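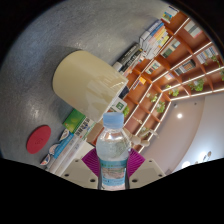 Kaisu Pitkänen wrote on 25/03/2018:
> I have read the draft on the Movdale dental subsidy. My problem is chapter 3. You compare families who enrolled in April with families who did not, but the letter with the deadline went only to the first group. How can you separate the effect of the letter from the effect of the price?

Dear Kaisu, dear list,

Thank you for reading it so carefully. You are right, and I should have written this more clearly. The letter was sent to 800 households, and 100 of them received the old version, without the deadline. I use these 100 as the comparison in table 22, but I see now that the text of chapter 3 does not say so.
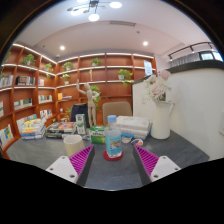 Bottle, cup and books on the table

Ilona Gulyás asked me off the list if the copayment was the same in Trindville. It was the same for children, but adults paid more there. For this reason I left the Trindville adults out of the main estimate. They are in the appendix, together with the clinic visits.

I will send a corrected chapter to Gunnel Lindqvist, who keeps the files. If somebody has the Dudás paper on default enrollment as a PDF, please send it to me. Our library has only the abstract.

With kind regards,
Pentti Honkanen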